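Call for Participants: Household Packaging and Reuse Study

The Vornier Centre for Domestic Studies invites adults living in Palon and the surrounding villages to take part in a study of how households receive, keep, reuse and dispose of delivery packaging. The study is led by Dr Seon-mi Ra, with Onni Tikkanen as field co-ordinator, and will begin in June.

Who may apply

Applicants must be aged 18 or over and must have lived at their present address for at least six months. Only one person from each household may enrol. Tenants and owner-occupiers are equally welcome. Applicants employed by a parcel carrier or a packaging manufacturer are not eligible for this round.

What participation involves

Participants will keep a short written diary for eight weeks, noting the packaging that enters the home and what becomes of it. They will also attend one interview, lasting no more than an hour, at the Centre's premises in Gilbert Street or by telephone. Boxes, paper and padding of every kind fall within the scope of the study, whatever their condition.
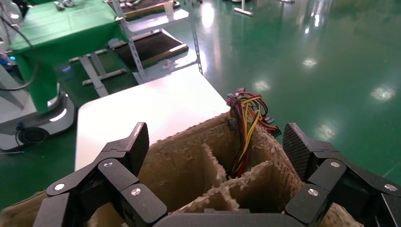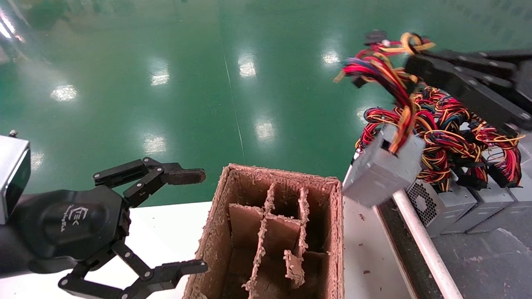
Corrugated cardboard box, two views.

Participants are asked not to alter their usual habits for the duration of the diary. Diaries may be completed on paper or online, and printed copies will be posted on request.

Payment and expenses

Each participant will receive a payment of £7 for every completed diary week, together with reasonable travel costs for the interview. Payment is made by bank transfer at the end of the study. Those who withdraw early will be paid for the weeks they have completed.

Confidentiality

Names and addresses will be stored separately from diary entries and will not appear in any publication. Participants may withdraw at any time without giving a reason.

How to apply

Application forms are available from the reception desk in Gilbert Street and should be returned there, marked for the attention of Onni Tikkanen. Applicants will be informed of the outcome in writing.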